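Search datasets Search Clear

# Plukance Rose Packing: data card and README

August 23, 2023
By Amparo Vidal

Plukance is a set of recordings of robot arms handling cut roses on a tabletop. Forstead made it while planning a change to the packing room at its Pliven site, where stems have always been sorted, stripped and laid in baskets by hand. This card covers what the recordings contain, how they were made, and what the packing crew was told and asked along the way.

## Contents

- 3,000 episodes, each a single attempt at one instruction
- 306 episodes marked as failed and kept in the release
- Wrist camera video, joint positions, gripper opening, and the instruction text
- 132 episodes set aside for testing; please don't train on them

Failed episodes have `success: false` in the index file. The usual reasons are a dropped stem, a crushed bloom or a stem left hanging over the basket rim. The reason is in the `note` field when the operator wrote one. Older entries from May have no notes.

## Why roses

Baskets go out of the packing room all morning in season. Laying stems down is light work, but the same reach repeated through a shift is hard on shoulders and wrists, and it was the station people most often asked to rotate off. Grading is different. Packers judge color, neck strength and petal damage by eye and touch, and the plan leaves that with them.

## Changes to the job

Under the trial plan one packer looks after two stations. The packer grades the stems, sets them out, clears fallen leaves between runs and takes full baskets away. The arm places. Packers can stop an arm at any time without giving a reason, and stops are not counted against anyone.

Piece rates ended at the trial stations and were replaced with the hourly rate for the grade above. Two packers trained as operators and recorded most of the episodes. The crew asked for slower arm speeds near the basket, and those limits were in place before the last 100 episodes were recorded.
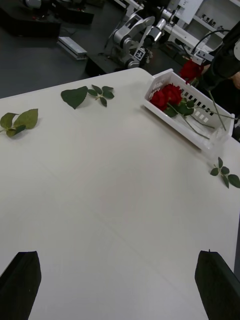 Wrist camera view: two roses in the basket, a third held by the other gripper.

## Known limits

Loose leaves on the table are common and are not labeled. Only red roses were used. Lighting is indoor and fairly even, so results may not carry over to a greenhouse. The Jelínek baseline in `/models` was trained on the successful episodes only and tends to release too early on long stems.

## Use

Free for research. Don't use the recordings to measure the speed or output of individual workers. Operator names have been removed from the index.

Contact: Amparo Vidal, Forstead data desk | © 2023 Forstead | Back to top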